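Elogio de fregar a mano

En mi edificio hay 13 viviendas y, por lo que se oye a través del patio a eso de las diez de la noche, en casi todas ronronea un lavavajillas. En la mía no. Tuvimos uno en el piso anterior, lo usamos, no le deseo ningún mal, y cuando nos mudamos al barrio de Lysenko decidí que el hueco de debajo de la encimera sería para las cazuelas grandes. Han pasado ya unos cuantos inviernos y cada vez me gusta más aquella decisión.

¡Es que fregar es un placer, y lo digo sin ninguna ironía! El agua caliente en las muñecas cuando fuera hiela, el chirrido del vaso bien aclarado, esa espuma que al principio parece demasiada y enseguida se queda corta. Me gusta el orden heredado de mi abuela: primero el cristal, luego las tazas, después los platos y al final la sartén, que se ha ganado estar un rato a remojo. Mi abuela cambiaba el agua entre los platos y la sartén y yo también lo hago, aunque en casa se rían de mí.

Y luego está lo que pasa al lado del fregadero. En la mesa hablamos de facturas y de horarios, pero con un paño en la mano la gente se suelta. Será que no hay que mirarse a los ojos. A mí me contaron un embarazo mientras secaba una ensaladera, y la discusión más larga que recuerdo con mi hermano (era sobre vender o no la casa del pueblo) se resolvió entre dos fuentes de horno y una jarra desportillada. Quien friega y quien seca forman una pareja de baile un poco torpe, con sus codazos y sus «esta otra vez, que tiene grasa».

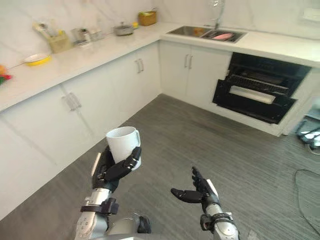
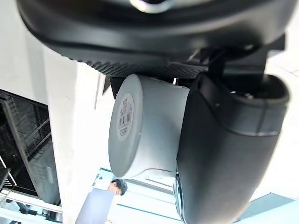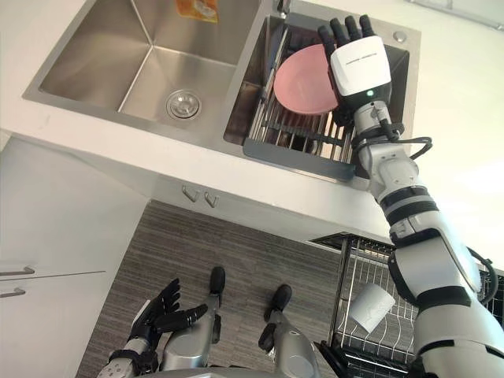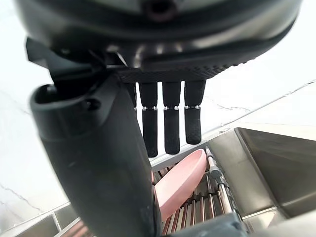
En la cocina: la taza blanca en la primera foto, el plato rosa en el escurridor en la tercera.

Conozco las objeciones, porque me las hacen en cada cena. La del agua es seria y no pienso esquivarla: fregar con el grifo abierto es un disparate. Yo lleno un barreño pequeño, enjabono todo con el grifo cerrado y aclaro de una vez. La del tiempo me convence menos. En mayo apunté en una libreta los minutos que pasaba delante del fregadero y me salieron 333 en todo el mes. ¿Son muchos? Pues he perdido bastantes más buscando qué película ver, y de esos no conservo ni un recuerdo agradable.

Tampoco quiero hacer apostolado. Hay familias numerosas, espaldas doloridas, turnos imposibles, y a quien llega a casa sin fuerzas solo le deseo una máquina silenciosa. Además, durante siglos este trabajo les tocó siempre a las mismas, y cantar sus encantos sin decirlo sería una desvergüenza. Mi entusiasmo tiene una condición: que se reparta. En casa nos turnamos, y el que cocina no friega, salvo si ha hecho rebozados.

Lo que sí recomiendo es probar una noche, con la radio puesta y sin prisa, aunque sea con cuatro cacharros. Comprad un buen estropajo, de los que no se deshacen al tercer día, y un paño de algodón grande. Los míos son del mercadillo de Rolgate, y el primero, ya casi transparente de tanto lavarlo, sigue colgado junto a la ventana.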